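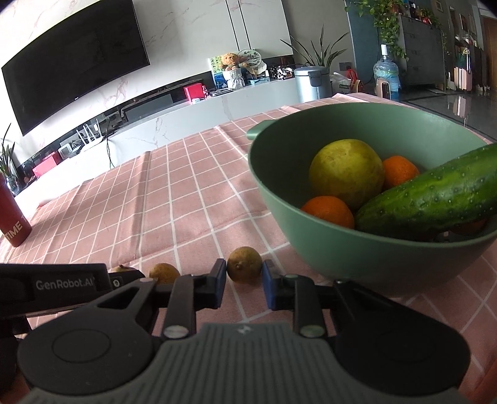
Photo: Afaf Chidiac / Kasau

Gripper Care Technician (part-time, could grow)
Kasau – Mendaswood workshop

Do you like taking small mechanisms apart and getting them back together so they run better than before? Kasau is looking for someone to look after our hand-held grippers, and we would love to hear from you.

We record everyday handling tasks in ordinary homes: picking up fruit, filling a bowl, clearing a table. The person recording holds the gripper, squeezes, and the two fingers close. Every one of those squeezes puts a bit of wear on the pads, the linkage and the screws, and somebody has to keep on top of it. For the past two years that has been Kauko Salminen, who is moving over to our Plenberg site in October. He will still be at the end of a phone, and he has left a very thick notebook.

What you'd be doing

Each gripper comes back to the bench after 88 hours of use. You would strip the finger assembly, clean the linkage arms, check the pivots for play and replace anything that has gone sloppy. Pads get swapped when the surface starts to glaze or an edge lifts. Kauko sets new pads with a flat gauge so they meet along the whole face, and he can show you the trick in one afternoon (getting good at it takes longer, and it's very satisfying when you do).

You would also:

Zero the opening after every rebuild and log the reading on the unit's card
Check the camera mount for wobble and redo the alignment if it has shifted
Go over the screws with the small torque driver and mark them with paint pen
Clean pads between homes – fruit juice and flour are the usual suspects
Keep the spares drawers stocked and tell Impi before we run out of pads, please, and not after
Pack and label kits for the recording teams

Some days a team will call from someone's living room because a finger is sticking or the left and right sides aren't closing together. You'd talk them through it, and if that doesn't work you would drive out with a spare. Most of our homes are within some 7 miles of the workshop.

There is room to improve things too. Last year's change to the pad backing started as a sketch on a paper bag from the bakery downstairs, and pads now last noticeably longer. If you find a better way to do a job, we'll try it!

About you

You have patient hands and you write things down. Maybe you've fixed bikes, cameras, sewing machines, espresso grinders or model trains. A background in robotics is welcome but you don't need one, and there is no degree requirement. You should be comfortable with hex keys, calipers and a simple spreadsheet. Soldering is a plus. A driver's license is needed for the callouts.

You will be a guest in people's homes now and then, so it matters that you're easy company and wipe your feet.

Who you'd work with

The workshop team is small. Leena Turunen runs it and would be your manager. Impi Ruotsalainen handles parts and purchasing, and Afaf Chidiac plans the recording sessions. The bench is by the north windows in the old Kuusisto building, with good light most of the day and a coffee machine that Kauko also maintains – yes, that passes to you as well if you want it.

Hours and terms

Four days a week, 7 hours a day, start time flexible between 7 and 9. Paid overlap with Kauko before he leaves. Paid time off, mileage for callouts, and a yearly budget for hand tools that you choose and keep. The contract is for one year to begin with and we hope to extend it. The hourly rate depends on experience and we will tell you the range on the first call.

How to apply

Send us a page or so about yourself and a few words on something you have repaired. Photos are great if you have them. Tell us what was wrong with it, what you tried first and how you got it working, or why you gave up on it. We read all of these and enjoy them a lot.

Applications go to Leena by 22/06/2020. Shortlisted people will be invited to a paid bench session, where you'll rebuild one finger assembly alongside Kauko and have lunch with the rest of us.

Questions about the work itself can go straight to Kauko. For anything about pay, access to the building or adjusted hours, ask for Ifigeneia Lambrakis in the office.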